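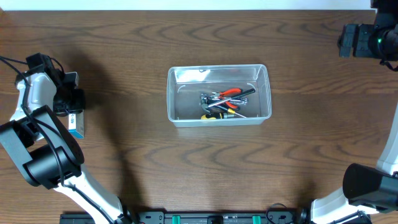

According to Santeri Kuusisto, a guesthouse which makes its visitors stay two nights is only being greedy, and he wrote this to me after my September column on Lestmont. I have thought about his letter many times, and I still do not agree with him.

A small house in Lestmont has maybe one person who cleans, cooks breakfast and answers the phone. When a guest comes at nine in the evening and leaves before ten the next morning, the work is the same as for a guest who stays longer. At Fekia, where I usually sleep, one night costs 150 and the second night is 20 less. I find this fair.

But my reason is more selfish. With one night I see the road, the bed and the road again. On the second day I walk to Cleltano by the shore path — it takes me 90 minutes, with stops — and I begin to know where I am.

Mr. Kuusisto travels for his work and cannot always choose. For him there should be a hotel near the station, and Lestmont still does not have one.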